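Comparing two grippers on the same arm: bin test procedure

Maintained by Nia Bellis, Skyrme test bench

This procedure compares a fingered gripper with a second gripper on one arm, picking mixed household objects from an open bin. Allow a full working day. The arm, the bin and the camera must stay where they are for both halves of the test. If any of them moves, discard the results and start again.

Before you start

Clamp the bin to the table along its back wall and tape down any free corner. Push each wall by hand. A bin that shifts when a finger touches the side will show up later as poor grasping, and it is very hard to separate the two in the logs.

Choose objects that differ in stiffness and surface. Include at least one clear bottle, as clear plastic gives most depth cameras trouble, and something soft. Keep 5 objects in the bin at a time. Store the spares out of the camera's view.

Step 1. Set the payload

Weigh the gripper with its adaptor plate and the part of the cable that hangs from the flange. Enter the mass and centre of gravity in the controller. Do this again after the change of gripper. Ifor Bowen ran the June comparison at Amthorpe with the old payload still loaded, and the arm stopped on false contact every few minutes.

Step 2. Set the tool point

Touch a fixed pin from 4 directions and let the controller work out the tool point. Repeat if the error is above your usual limit. For a fingered gripper, take the point with the fingers closed, then note the offset for the opening you will use in the test. 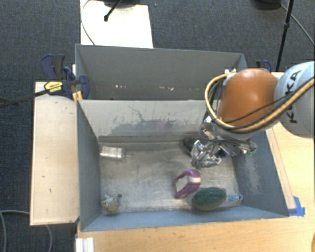 Step 3. Check the cables

Run the wrist to both ends of its range at low speed with one hand on the stop button. Hoses should slide freely over the joint housing and must not pull tight. Leave slack at the wrist, but not enough to drop below the fingertips when the arm is low in the bin.

Step 4. Run the picks

Start the Grisik script with the first gripper and let it run to 56 attempts. Log each attempt as held, dropped or missed. Put dropped objects back by hand only when the arm is stopped. Objects lying against a wall should be left there, as wall picks are where two grippers usually differ most.

Change the gripper, repeat steps 1 to 3, and run the same number again.

Step 5. Compare

Split the results by object before looking at the totals. Report wall picks on a separate line. Copy both logs to the Cutville folder with the payload values used.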